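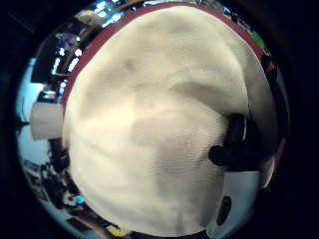 Oda Nygård

The Kivberg knit throw in ivory

I'll start with the colour, as it's what most of you write to me about. We call it ivory on the label and I stand by that, but under a warm lamp it goes a pale, buttery yellow, and if you've got warm bulbs at your place you should expect the same. It isn't a bright white. If you want something to match white sheets exactly, have a look at the Millet instead, which is the cooler one in our range and a touch thinner too.

The Kivberg is the throw I reach for at home. It's soft with a little bit of fuzz on it, and there's a fine rib running through the knit that you notice more with your hand than from across the room. Bunch it up and the rib nearly disappears in places, then shows again wherever the fabric pulls flat. I love that about it! It means you can chuck it over the arm of the couch in a heap and it still looks like you meant to.

I've had questions about creasing. Yes, it creases, in a soft sort of way, and I don't iron mine (I don't iron anything, to be fair). A good shake and a night over the back of a chair does the job. If you've had it folded at the bottom of the linen cupboard all summer, give it a couple of nights.

Size and weight

It measures 117 cm by 200 cm, so it covers one grown-up from shoulders to toes, or two people who get on well. My first sample was a good bit shorter and my feet stuck out the end, which is no good to anyone in a Wedemthorpe winter. Thaís Vasconcelos, who does all our sampling, added the extra length in April and then had to redraw the edging as well – sorry, Thaís.

What it's made of

70 per cent cotton, and the rest is a recycled acrylic that keeps it springy. I went back and forth on the acrylic. All cotton felt beautiful on day one and then sagged like an old jumper, and I didn't want to be selling you that.

Washing

Cold, gentle cycle, inside a pillowcase or a wash bag if you have one. Dry it flat, or over two lines on the clothes horse so the weight is shared. Please don't peg it by one corner. It will fuzz up a bit more over the first few washes and then settle. Keep it away from Velcro, dog claws and that one ring you always forget to take off.

Storing it

Roll it, don't hang it. Mine lives rolled in a basket by the telly and gets pulled out every evening. If you've got our Grosia storage bag from last year, the throw fits in with room left over for a cushion cover.

Stock and postage

We've had 300 made in this colour and they're in the shop now. Postage is free if you're picking up from the Wedemthorpe studio, otherwise it's worked out at the checkout. Orders go out twice a week and I pack most of them myself, so if you'd like a note popped in for a birthday, write it in the comments box and I'll do it in my best handwriting.

Changed your mind? Send it back unwashed with the label on and I'll swap it for the Millet or refund you, whichever you'd like.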